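ロボットと縫う練習 手術のロボットで、はたらく人はどう変わる?

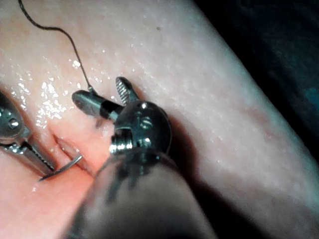 手術のロボットは、自分で考えて手術をするの?

いまのところ、動かしているのは人間のお医者さんです。はなれた台にすわって、手もとのレバーを動かす。するとロボットのうでが同じように動く。大きく動かしても、先っぽはほんのちょっと。細かい仕事がしやすくなります。

さて、縫う練習のはなし。本物の体ではなく、ピンク色のやわらかい練習用パッドを使います。パッドには細長い切れ目。まがった銀色の針を、ぎざぎざのついた金属の先ではさむ。黒い糸はとても細い。みんなのかみの毛を結ぶつもりで想像してみて。むずかしそうでしょ。

ボヴェヴェンの町にあるヘンサイド研修センターでは、こういう練習を少しずつ自動にするしくみをためしています。名前は「バルア」。人が縫うときの動きをたくさん記録して、コンピューターにおぼえさせる。いままでに集めた記録は322回ぶん。まだまだ足りないそうです。

じゃあ、お医者さんの仕事はなくなる?

先生のヤン・フォンピンさんに聞きました。「なくならないと思います。でも中身は変わりますね。同じ縫い方を何度もくりかえすところは、機械にまかせられるかも。どこを縫うか、いつ止めるか。それは人がきめます」

変わるのはお医者さんだけじゃない。道具の準備をするロマン・テクシエさん。前は道具を台にならべて、手わたしする係でした。いまは画面を見て、うでの動きがおかしくないか見はるのも仕事。研修を2回うけて、新しい言葉をどっさりおぼえたそう。「目がつかれる。立ちっぱなしはへったけどね」

こまったこともあります。準備に時間がかかるんです。はじめのころは、およそ40分。あと、機械にまかせてばかりだと、自分の手で縫うのがへたになるんじゃないか、という心配。だからヘンサイドでは、ロボットを使わない手縫いの練習もつづてけいます。3月からは時間をふやしました。

ことばメモ
縫合(ほうごう):きずを糸で縫いあわせること。
自動化(じどうか):人がやっていた作業を、機械がやるようにすること。

つぎは、ノンステッドの工場へ行きます。パンをふくろにつめるロボットのはなし。おたのしみに!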